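Robotics club from Jirden learns to tidy a kitchen

Students of the Jirden robotics club have started their new project this September, and for the first time they do not work with small wheeled vehicles. Their task for this term is to teach a robot arm to pick up ordinary things from a kitchen worktop and put them down again in the right place.

The project has the name Skesix, which the members chose by vote. It is led by Salamatu Adeleke, who teaches technology at the school, together with Ikechukwu Amadi, a former pupil who now studies engineering in Forau and comes back for the afternoon meetings.

There are 11 students in the group. They are divided into small teams, and each team is responsible for one kind of object. One team has the jars, another has the bottles and cups, and the third has taken what everybody considers the most difficult part, the soft packets.

"A jar has always the same shape, so you can measure it once and you know it," explains Ms Adeleke. "A bag of crisps is different every time you touch it. The students wanted to begin with the bag because it looked easy. After the first afternoon they had changed their opinion."

The members write down every attempt in a common notebook. So far the packet team has 53 attempts in it, with the position of the bag, the height of the gripper and a short remark about the result. Some remarks are only one word long. Mr Amadi asks the students to be more exact, and he reads a few pages aloud at the start of each meeting so that the other teams can learn from them too.

The work is slower than many of the students expected. Before the arm is allowed to move, one person checks that hands are away from the worktop and says it in a loud voice. Only then may the second person start the program. The speed is kept low, and it will stay low until the end of term – this was a condition of the school.

Parents have supported the club with things from their own cupboards. The club has also received 700 euros from the school's fund for projects, and this money is meant for replacement parts and for the journey to Forau in spring. There the group will show its work at a meeting of school clubs from the region. Each club has a short time to present one task, and the visitors may ask questions afterwards.

Which task the Jirden students will present is not yet decided. The jar team would like to show how two jars are placed one on top of the other. The packet team hopes to clear a whole worktop without help, but Ms Adeleke thinks that three objects in a row would already be a good result.

New members can still join until the autumn holidays, and no knowledge of programming is necessary. The club meets at 3 in the afternoon, after the last lesson, and those who are interested may first come and watch. They should speak with Ms Adeleke beforehand – the number of places beside the robot is limited.

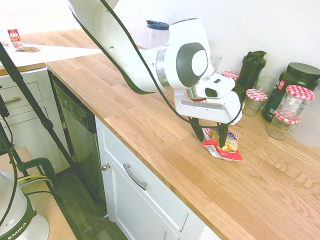
For the spring meeting the group also prepares a poster, and pupils who like drawing or writing more than programming are welcome to help with it. Drafts can be left with Ms Adeleke or with Mr Amadi at any meeting.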